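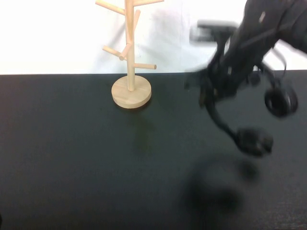

Mug tree

A mug tree is a stand for hanging cups by their handles. You'll also hear it called a mug stand, a cup tree or (in my grandmother's kitchen, anyway) "the antlers." The usual kind has a post, a heavy base and a set of pegs that tilt upward so the cups don't slide off. I've been writing up kitchen storage for this site for a while now, and this is the entry I get the most mail about, so I've let it grow a bit!

Name and origins

I can't give you a first maker, and I'm suspicious of anyone who can. Pegs for hanging things are as old as walls, and rows of cup hooks under a shelf did the same job in plenty of houses. The freestanding version makes most sense once people own mugs with big sturdy handles and no saucers. A teacup will hang on a peg too, but I always feel nervous walking past it.

Materials

Wood is the classic, and beech, pine, rubberwood and bamboo all turn up. Metal ones tend to be wire or tube, lighter to look at and a little noisier when you put the cups away. Unfinished wood is pleasant in the hand but it picks up tea stains, so a lot of owners rub in some food-safe oil now and then. Don't leave the base standing in a puddle by the sink. I did, and it split.
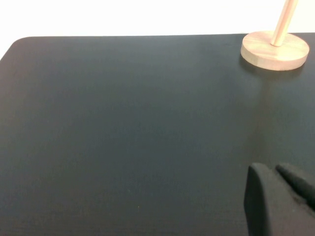 Photo: Lucero Cárdenas / Skultora

Balance and loading

The base does the real work. If it's too light or too narrow, the whole thing leans as soon as you load one side, and you find out with your favorite mug. My habit is to hang 2 cups across from each other, low down, and then fill in above them. Nawal El Khatib, who turned stands at the Prirkelholm workshop, told me she tested each one with 3 heavy mugs all on the same side, and if it tipped she made the base thicker. I like that test and I've used it in shops (with permission).

Peg angle matters too. Too flat and the mugs creep outward, too steep and you have to wrestle them off before you've had any coffee.

Variations

Some trees fold flat, some have a ring on top for carrying, and some hang on the wall, though I'd call those racks. The Damus pattern, which I learned from an old Restrepo catalog where it's item 2972, has pegs that pull out so you can pack it in a drawer. Mine has lost 2 of its pegs and now holds oven mitts as well.

See also: cup hook, dish rack, plate rack, trivet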